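Work and Automation, Unit 4 handout
24 September 2026

Reading for this unit: the Prastel case, first half. Bring your notes from the August site visit.

The case follows a packing firm that moved part of its pick-and-place work to robot arms. The task itself is small. A two-finger gripper closes on an item, lifts it and sets it down where the next step needs it.

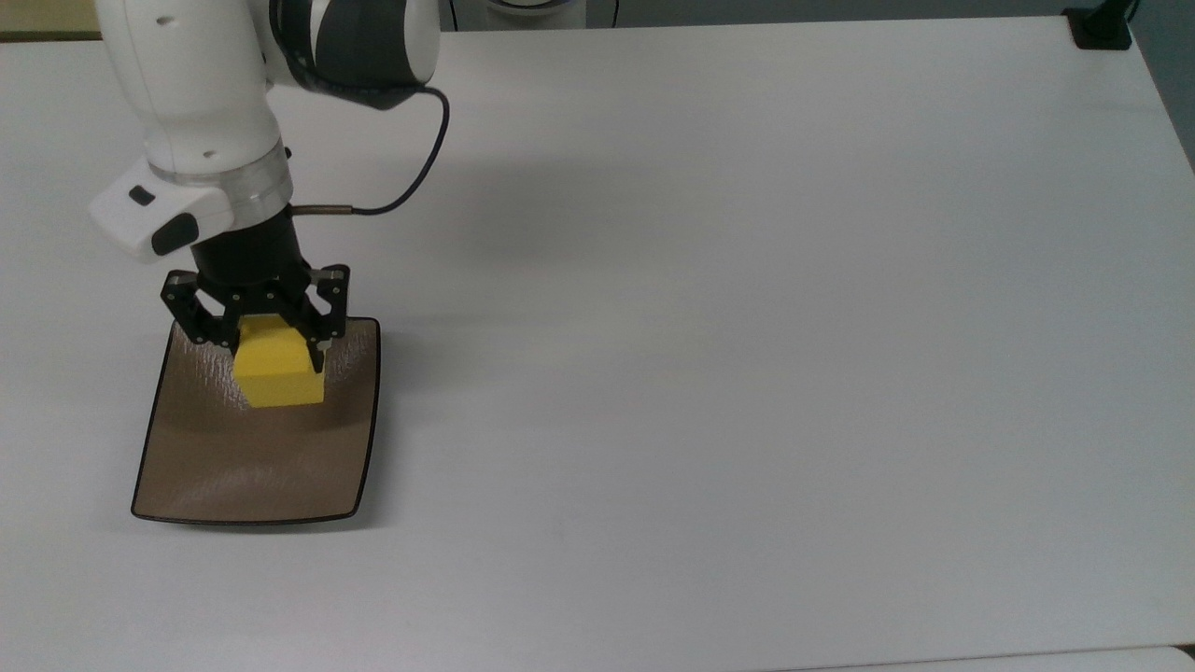
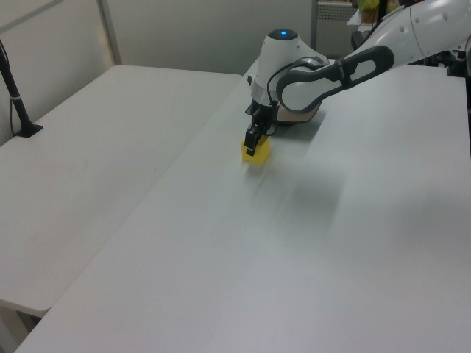 A white arm with a black gripper and a yellow block, in both pictures.

Does a robot arm at a station mean one fewer job there?

At Prastel it did not work out that simply. The firm put in four arms and let no one go in the first year, but it stopped replacing people who left the hand-packing line. The work that remained was different. Operators now load trays, clear faults, swap gripper fingers and sign off on the first pieces of each run.

Points to know for the discussion

Pace. Before the change, a packer's target was 552 pieces a shift. Afterward the target belonged to the station, at 700, and the operator was asked to explain any shortfall. Several operators said they felt more watched than before, even though they handled fewer pieces themselves.

Skill. Training came from Grusico, the integrator, and covered stopping, restarting and basic fault codes. Changing a program stayed with the engineers. Operators on the night shift had no engineer on site and waited for a call back.

Body. Wrist complaints went down. Complaints about standing still went up.

Pay. The operator grade was written after the arms were already running. Compare this with Jugah, where the grade was agreed first.

For next week: read the second half of the case and write one page on who should set the target for a shared station.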